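Home Explore Notifications Lists Profile More

Meesuk Tenants' Advice Service
Thread: keeping your home warm and free of damp this winter. We receive more enquiries on this subject from October onwards than on any other. These posts set out what tenants can do, what landlords must do, and how to reach us.

1/ Condensation forms when moist air meets a cold surface. It is most often found on windows, on outside walls and behind large furniture. It is a different problem from rising damp and from a leak, and the remedy differs in each case. Please do not accept a diagnosis made over the telephone.

2/ A leak usually leaves a mark with a clear edge, and the mark often grows after rain or after a particular tap or shower has been used. Rising damp stays low on ground-floor walls and may leave a white, salty deposit. Condensation mould is commonly black and spotted, and gathers in corners.

3/ Keep a simple record. Write down the room, the wall, the day and the weather. A page in an ordinary notebook is enough. Our casework lead, Yupin Chareonsuk, has prepared a one-page form for those who prefer one, and paper copies are held at the front desk in Setby.

4/ Report the problem to your landlord or managing agent in writing. An email or a letter will do. State what you have found, where it is, and when you first noticed it. Ask for a date by which somebody will inspect. Keep a copy of whatever you send.

5/ If you have already reported the matter by telephone, send a short written note confirming the call. Include the name of the person you spoke to. We see many cases in which a tenant has rung repeatedly and has nothing on paper to show for it.

6/ Heating. A low, steady temperature is generally kinder to a building than short bursts of high heat. We recognise that this advice is of little use to a household which cannot afford to run the heating at all. If that is your position, please contact us before you fall into arrears with your supplier.

7/ Our money adviser, Ekkachai Kamolrat, can check whether you are receiving the support to which you are entitled. Appointments last 54 minutes, are free of charge, and may be held in person or by telephone. Please have a recent bill to hand.

8/ Ventilation. Use the extractor fan when cooking or bathing and leave it running for a time afterwards. Keep lids on pans. Shut the kitchen or bathroom door while the room clears. If your extractor does not work, that is a repair, and it should be reported as one.

9/ Window vents should be left open where they are fitted. We understand why people tape over them in cold weather. Doing so holds moisture in the room, and in time the room becomes harder to heat.

10/ Drying clothes indoors is unavoidable for many of our clients. Choose one room, keep its door closed and open the window slightly. Tenants of Vemamia House are reminded that the drying room on the second floor has reopened and is available at no cost.

11/ Furniture. Leave a small gap between wardrobes and outside walls so that air can pass. The same applies to beds, and to boxes stored beneath them.

12/ Prepayment meters. If you are close to running out of credit, contact your supplier and ask what emergency help it offers. Tell them if there is a baby, an older person or anyone with a health condition at home — it may affect what they can do for you.

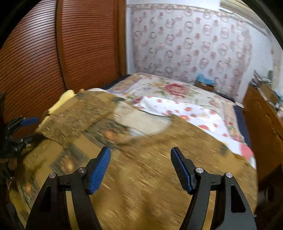 13/ Warmth at night is the matter raised with us most often by older tenants. The room in which a person sleeps should be heated first if the whole home cannot be. Close curtains at dusk and keep draughts from the door with a rolled towel. Bedding matters a great deal, and a patterned blanket in browns and golds will serve as well as anything newly bought, provided that it is aired regularly and kept away from a damp wall. Households without enough bedding may ask our desk for a referral.

14/ Electric heaters. Place them well away from curtains, bedding and clothing. Plug them directly into the wall and never into an extension lead. Do not leave one running while you sleep.

15/ If your landlord does not respond, do not stop paying rent. Withholding rent can put your tenancy at risk even where the complaint is justified. Bring us your record and your letters, and we will advise on the next step.

16/ Our housing solicitor, Kamonchanok Sitthichai, holds a clinic every Friday. There are 9 places at each session. Booking is advised, although we keep 2 further places for urgent matters, including any case in which a household has no heating or hot water.

17/ Interpreters can be arranged if we are told in advance. Home visits are available to those who cannot travel. Buppha Hemmin coordinates both and may be reached through the main office number.

18/ Landlords with 18 or fewer properties may attend our free evening briefing on damp and repairs, held in the Gridetti Room. Places are limited to one person per business.

Replies to this account are read during office hours only. Please do not post your address or any details of your case in a public reply.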